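Greifer zum Mieten: Besuch bei Tremon

Robotik, Dienstleistung. Von Sandrine Carré

November, kurz nach 14 Uhr, der Kaffee ist alle. Rima Harb kommt mit dem Telefon am Ohr in den Besprechungsraum, winkt, legt auf. "Ich hab vierzig Minuten, dann muss ich zum Versand", sagt sie. Also schnell.

Tremon vermietet Handgreifer. Keine Roboterarme, keine Zellen mit Schutzzaun, bloß das, was vorne am Arm sitzen würde, und dazu einen Griff für den Menschen. Das Set heißt Undetti: zwei Greifer, Kabel, Software, ein Koffer. Wer einem Roboter eine Handbewegung beibringen will, führt sie damit selbst vor, ein paar hundert Mal, und bekommt die Aufnahmen sortiert zurück. 459 Euro die Woche, Einweisung inklusive, Versand extra.

Wer mietet sowas? "Am Anfang nur Hochschulen", sagt Harb. "Inzwischen die Hälfte Mittelstand. Verpacker, Laborausstatter, ein Betrieb, der Dosen sortiert. Die haben alle irgendwo einen Arm stehen, der zu wenig kann." Kaufen wolle am Anfang kaum jemand. "Die wissen ja noch garnicht, ob ihre Aufgabe überhaupt taugt. Da ist eine Woche Miete ehrlicher."

Killian Rey setzt sich dazu, er macht die Einweisungen. Schneller Redner, noch schneller als Harb. Der häufigste Fehler? "Zu hektisch. Die Leute greifen wie beim Abwasch. Zack, hin, weg. Damit kann der Arm nachher nichts anfangen." Er lässt neue Kunden deshalb mit einem einzigen Gegenstand beginnen, am liebsten mit etwas mit Deckel. Erst anfassen, dann loslassen, dann von vorn. Langweilig, sagt er selber. "Nach dem ersten Vormittag hassen mich alle."

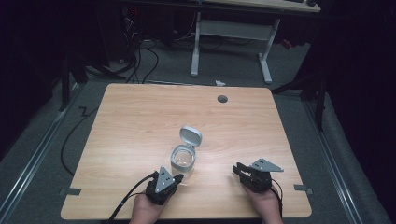
Wie lange dauert es, bis ein neuer Kunde selbständig aufnehmen kann?

Laut Rey reicht bei den meisten ein Arbeitstag: vormittags die Einweisung, nachmittags eigene Aufnahmen, die er am Abend durchsieht und kommentiert.

Bleibt die Frage nach dem Kabel. Die Konkurrenz von Bailly wirbt mit Funk, Undetti hängt an der Leitung. Harb verdreht die Augen, die Frage kommt wohl öfter. "Funk hatten wir im ersten Muster. Fünf Stunden Akku, und wenn der Kunde ihn abends nicht lädt, steht er am nächsten Morgen da und ruft uns an." Mit Kabel gebe es diese Anrufe nicht. Dafür andere: Kabel unterm Stuhl, Kabel um den Arm gewickelt, Kabel zu kurz. Seit dem Sommer liegt eine Verlängerung im Koffer.

Und das Gewicht? Hier wird Rey leiser. Nach zwei Stunden merke man es im Handgelenk, das sei so. Er plant alle 40 Minuten eine Pause ein und rät Kunden, sich abzuwechseln. Eine leichtere Version ist in Arbeit, Termin will er keinen nennen. "Sonst steht das dann bei Ihnen drin."

Steht jetzt trotzdem drin, ohne Termin.

Anruf bei einem Mieter. Rongrong Tan leitet bei Dellska die Erprobung, der Betrieb verpackt Kleinteile. Zwei Wochen hatte sie das Set im Haus. Fazit: "Die Hardware gut, die Anleitung eine Katastrophe." Die Kalibrierung stehe auf Seite 14, gebraucht werde sie aber in den ersten fünf Minuten. Auch die Software habe sich zweimal verschluckt, eine halbe Stunde Aufnahmen war weg. Tremon hat ihr einen Tag gutgeschrieben, ohne Diskussion. Würde sie wieder mieten? "Ja, schon. Für die nächste Aufgabe bestimmt. Aber ich druck mir die Seite vorher aus."

Harb kennt die Kritik. Anatole Leblanc, der bei Tremon die Unterlagen schreibt, sitze gerade an der neuen Fassung, kürzer, mit der Kalibrierung ganz vorn. Die Sache mit den verlorenen Aufnahmen sei behoben, seit dem letzten Update werde nach jedem Durchgang gespeichert. Prüfen konnten wir das nicht.

Was das Set nicht kann, sagt sie auch, ungefragt. Weiche Sachen, Tücher, Folien, da werde es zäh. Und wer nach einer Woche einen fertigen Roboter erwarte, sei falsch. "Sie kriegen Daten. Gute Daten, wenn Killian streng war. Das Training müssen Sie selber machen oder jemanden dafür bezahlen."

Das Telefon wieder. Versand. Ein Koffer ist ohne Netzteil zurückgekommen, und der nächste Mieter wartet schon drauf. Harb ist aus der Tür, bevor wir nach der Mindestmietdauer fragen können. Rey ruft die Antwort durch den Flur: eine Woche, verlängern geht tageweise.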